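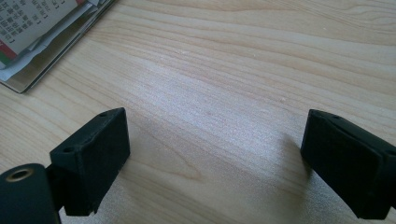 Reading time: 12 minutes, plus exercises

Chapter 4
Tabletops: Reading the Grain

Most people can describe the legs of their kitchen table better than the top. They have stubbed a toe on the legs. The top they know mainly as the place where the mail goes, and if you ask them what it looks like they will say "wood," or, if pressed, "brown." Pale tables do not seem to discourage this answer.

The top in the opening photograph is a pale one, and its grain runs in long, easy waves that bend near the middle into a low arch. Keep it in mind as you read, and come back to it when you reach the exercises. Look too at what the light does in the center, where the reflection washes the figure out to a haze. Anyone who has tried to match a stain under a ceiling lamp has met that haze and lost an afternoon to it.

By now you have worked through Chapter 3 and can tell the face of a board from its edge and its end. If you can't, go back. The chapter is short and the drawings are large.

4.1 What grain is, and what people say it is

In a furniture shop the word "grain" does the work of four or five words and is paid for one. It can mean the direction in which the fibers run. It can mean the lines you see on the surface. It can mean how coarse or fine the wood feels, and in the Sisora catalog, which we will be quoting more than it deserves, it means "character," a quality that adds to the price.

In this book, grain means direction. The pattern on the surface is called figure. When we slip and say "grain lines," as everyone does, including the authors of this book two paragraphs ago, we mean the lines of the figure, and you may feel superior for a moment before moving on.

Figure comes mainly from growth rings and from the angle at which the saw meets them. Picture a log as a stack of paper cones, one inside another. Slice straight down through the center and the cut edges make lines that run nearly parallel. Slice down one side, away from the center, and the edges make arches. Real trees lean, bulge and grow around old injuries, so real lines wander. A printed surface can wander too, and the good ones do it well enough to fool a person who is eating soup.

4.2 Looking before touching

Students like to start with sandpaper. Please put it down. A tabletop should be looked at three times before anything is done to it, and the looking costs nothing.

Look first from straight above, standing up. You are after the general run of the figure and any place where it changes its mind. Next, crouch until your eye is nearly level with the surface and look toward a window. Scratches, dents, dust and the rings left by cold glasses show up at this angle in numbers that may upset the owner. Last, walk to the other side and do both again. Some woods turn light to dark as you circle them, and a board that looked dull from the north may be quite handsome from the south.

Small pale specks need a second opinion. They may be dust, or they may be part of the surface. Wipe with a dry cloth and look again. One of us spent most of a March trying to sand flecks out of a Gusska side table that turned up, under a hand lens, to be made that way. The table is thinner now.

4.3 The Tiwari top

The worked case for this chapter is a dining table we call the Tiwari top, after the café that threw it out. It had seen 13 years of plates and had been coated at least twice with Flunano, a floor finish never meant for furniture, by someone in a hurry. We will take it back to bare wood with 73 pages of patience and no grit finer than 400. It does not come out perfect. The café has asked for it back anyway, and we are still discussing this.

Before you begin

You will need a dry cloth, a hand lens, a soft pencil and a table whose owner is out. Draw the figure of the top on plain paper, lines only, no shading. Mark with an arrow the way you think the grain runs. Do not rub the arrow out later if it proves wrong, as Section 4.4 will ask you to explain it.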